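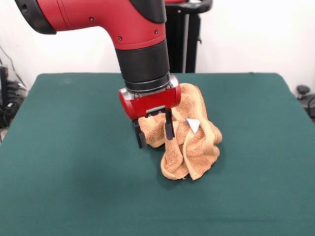

Figure 3. Tan terry towel in the heaped state on the green table covering, with part of the fabric held between the gripper fingers. The white tag is visible among the folds.

3.2 Crumpled states of terry cloth

The folding literature generally starts from a towel that is already flat, or nearly so. In household laundry this is seldom the case. A towel taken from a basket or a drum arrives as a heap, and most of the handling that follows is spent in finding an edge. This section sets out the terms used in the remainder of the paper for the shape of such a heap, and describes how the heaps were prepared and recorded.

We follow Szulc in separating the outline of a heap from its relief. The outline is the boundary of the cloth as seen against the table. The relief is the arrangement of ridges and hollows inside that boundary. Szulc worked with thin cotton napkins, for which the relief is low and the outline carries most of the useful information. Terry behaves differently. The loops on the two faces catch on one another, so that a fold once formed tends to stay where it is, and ridges stand well clear of the table without support. For this reason the relief is treated here as the primary description and the outline as secondary.

A ridge is defined as a continuous raised line of cloth with a visible slope on both sides. A flap is a portion of a single layer, or of two layers lying together, which extends from the body of the heap and rests on the table along at least part of its length. A peak is a point at which the cloth is drawn upwards, either by its own stiffness or by an external hold. These classes are not exclusive. In Figure 3 several ridges run through the body of the heap, a peak is present where the cloth is drawn towards the fingers, and a lower flap lies over the table covering at the front. The same heap would be classed as ridged only if the hold were released and the peak fell back into the body, although in terry a partial peak often remains.

Flaps deserve separate mention, as they are the feature most likely to lead to a free edge. The front flap of a heap need not contain a hem. It may equally be a doubled fold of the middle of the towel, and the two cases are difficult to tell apart by shape alone. Hemmed edges are flatter and thicker than the surrounding pile and cast a narrower shadow. Where the hem could not be identified in the recorded view, the flap was entered as undetermined and no attempt was made to infer the missing part from later views of the same towel.

The care tag was found to be a useful landmark. On the towels used in this work it is sewn into the hem close to one corner, so that a visible tag limits the possible positions of that corner even when the corner itself is buried. The constraint is a loose one. A tag can project through a gap between two folds at some distance from the outline, and its angle is governed by the local folds more than by the direction of the hem. In Figure 3 the tag appears as a small white triangle towards the upper right of the towel, and the greater part of it is taken to be covered. We record only whether a tag is visible and on which side of the heap it lies. Cestari proposed a finer scheme in which the tag angle is also noted, but in our preliminary work two annotators seldom agreed on that angle once half of the tag was hidden, and the measure was dropped.

Preparation of the heaps was kept as simple as possible. Each towel was shaken out by hand, held by one corner over the middle of the table and let go. It was then pushed together from two opposite sides with open palms until no part of it lay fully flat. Dropping alone was tried first and rejected. The resulting heaps were too regular, with most of the cloth collected under the released corner and one long tail, and they did not resemble the towels in the baskets of the Botden household survey. Pushing gave shorter ridges and a more even spread of flaps.

The set comprised 24 towels, all of them plain in colour and without woven borders. Towels with a printed pattern were left out, as the pattern reveals the direction of the cloth and makes the task easier than it would be with plain stock. Every towel was washed and tumble dried before first use. New terry carries a finish which makes it slippery, and unwashed towels opened out by themselves to an extent that washed ones did not. No softener was used at any stage. In total 3620 heaps were prepared and entered in the table of states.

The table was covered with a dark green cloth. A bare surface was used in the first series, but the towels slid when pushed and the outline was disturbed by reflections. The covering removed both faults and gave adequate contrast with light and mid-toned towels. It has the drawback of adding friction beneath the heap, so that a flap in contact with the covering drags when the body is lifted. Slight wrinkles in the covering were tolerated provided that they did not pass beneath the towel. Lighting was left soft and was not altered between heaps, as hard shadows were found to be mistaken for ridges at the annotation stage.

Annotation followed the Sterkier sheet with minor changes. For each heap the annotator entered the presence of ridges, flaps and peaks, the visibility of the tag, and the side of the heap on which the largest flap lay. Ridges were not numbered individually. Where two ridges met, the junction was marked on the outline sketch and the pair was treated as one feature. Houshang Hashemi reviewed the sheets for consistency and returned those in which the sketch and the entries disagreed. The commonest disagreement concerned shallow ridges near the outline, which one annotator would enter as a ridge and another as the rounded edge of a flap. The rule finally adopted was that a raised line counts as a ridge only if cloth is visible on its far side.

Two limits of the scheme should be noted. It describes a single view, and a heap that shows no flap from the front may have one behind. It also takes no account of the number of layers beneath a ridge, although this strongly affects the weight of cloth that comes up when the ridge is pinched. Layer estimates are considered separately in the section on lifting.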